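### 3.2 Gripper Zeroing and Wrist Camera Checks
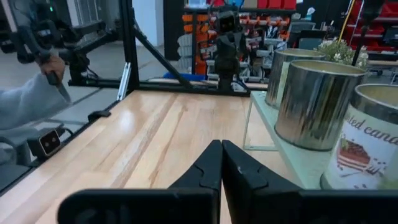 **Figure 2.** Wrist camera view of the Evix cell with the fingers closed.

Drift in the closed position of the gripper was the main source of failed grasps in the first month of operation. We therefore re-zero the fingers every 60 cycles and compare the wrist view with a stored reference. The check uses the seam between the closed fingers, which in Figure 2 lies slightly right of the image center, and the stepped grooves on their upper faces. Planks and grain lines in the tabletop give a second set of fixed features. The glare spot on the left part of the surface is masked before matching.

If the seam has shifted by more than 2 pixels, the Choo controller stops the cell and asks for a manual inspection. The operator then cleans the finger mounts, tightens both screws and repeats the closing move at low speed. Finger pads are replaced after 2000 cycles — earlier if the grooves show wear. All checks are written to the Cistari log together with the motor current at closure.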